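Rileleck two-arm kit review: second progress report to the Carnunden fund

Prepared by Benedita Guerreiro
Work done with Benedita Esteves

Since the last report we have moved from setup to regular trials. The Rileleck kit has been running on the tabletop station most working days, and we now have 346 logged attempts across the household task list. We counted an attempt as failed if the operator had to step in or if the object left the table. By that rule 69 failed. Most of those came from the soft goods tasks, mainly fabric pouches and folded cloths.

The hardware has held up. Both arms are the ones we received in the first shipment, and neither has needed a joint replaced. One gripper finger plate worked loose during the second week and was tightened with the tool in the box. Cable routing is still the weak point of the kit. The manual shows a neat run down the back of each arm, but the supplied clips open when the wrist turns past a certain angle, and the cable then swings over the work area. We have asked Rileleck for the newer clips and have not had a delivery date.

Rigid objects are going well. Fruit, small bowls and plates are all within what the grippers handle with the default settings. Plates standing in a rack took longer to tune – the default grip force was too high and the plate tipped against its neighbor. Esteves lowered it and added a short pause before lifting. That setting is saved as a profile and we will send it with the final report.

Pouches remain difficult. The gripper can press down and pinch the fabric, but holding the flap open with one arm while the other puts something inside depends a lot on how the pouch happens to be lying. We are now starting each trial from a crumpled position, as a home user would find it, and the results are lower than in the vendor's demo for that reason. We think this is the fair way to report it.

The software is usable but slow to start. The Aso control package needs a full restart after a lost connection, and this cost us most of one Saturday. The Sampaio recording add-on has given no trouble.

Spending to date is $3424, against the approved equipment line. This includes the kit deposit, a spare power supply, and shipping. A further $914 is committed for the second set of finger plates, which we ordered early so that the November trials would not be held up. We are not asking for additional money in this period.

Next steps are to repeat the pouch tasks with the softer finger pads, finish the rack tasks with both arms, and have someone from outside the project set up the kit using only the manual. Guerreiro will write up the setup time and any points where that person had to ask for help.
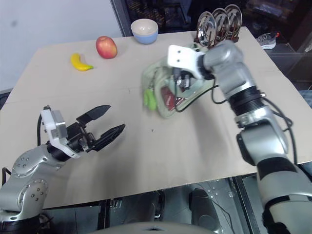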